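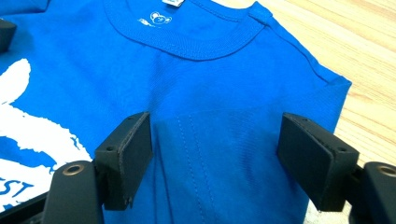

Drustgate is a ballot-lookup tool for county and city elections. You enter a street address and it returns the polling place, the hours and a sample ballot, and I tested it in October against 12 addresses in two counties. Ten came back correct. Two sat on a precinct line and returned the neighboring school board race. The interface is plain, and the "print for volunteers" option also exports a one-color design for shirts; a bright blue crew neck with a ribbed collar takes white ink well, so legibility at a doorway should not be a problem.

Lookup takes 5 seconds on a phone, longer if the address includes a unit number. Absentee deadlines are listed by date but not by time of day, a real gap where ballots must arrive by 8 p.m. Zodach, the older tool, shows both.

Sample ballots open as PDF files only. Text size is fixed, and a screen reader skips the judge retention questions - I repeated this on two machines with the same result.

Corrections go through a web form. Mine on the precinct line was answered the next morning and fixed in the following update.

Usable for general lookups. Near a boundary, check the county site as well.

Rating: 7 of 10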